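3.2 The reheating station

Most kitchen studies treat the microwave as a solved problem. Anyone who has shared one at work will have doubts. In the Carum survey we logged 1,945 short kitchen tasks between March and November 2021, and reheating a single item of food accounted for more of the lost time than washing up did. The delay seldom came from the oven. It came from the table: where the food was put down, which way the door swung, and what had been parked in its path by the last person with a bottle to put somewhere.

We therefore set out a plain table with the oven at one end and the food on a tray of its own (Figure 6). A side-hinged door claims a fair slice of space whenever it is opened, and participants were reliably surprised by this, including those who had opened it a minute earlier. Dry goods stayed on the table throughout, as they tend to in real kitchens, where beans enjoy a kind of tenancy.
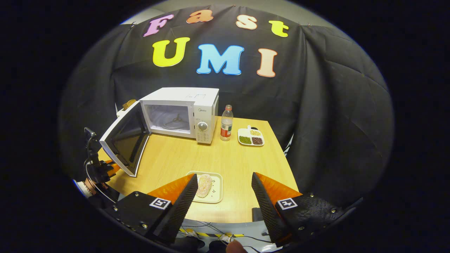 Figure 6. Table layout for the reheating task: microwave with door open, water bottle, divided tray of beans, and food item on a pale green tray.

Moving the tray closer to the oven shortened the task for all but 16 participants, who preferred to move it back.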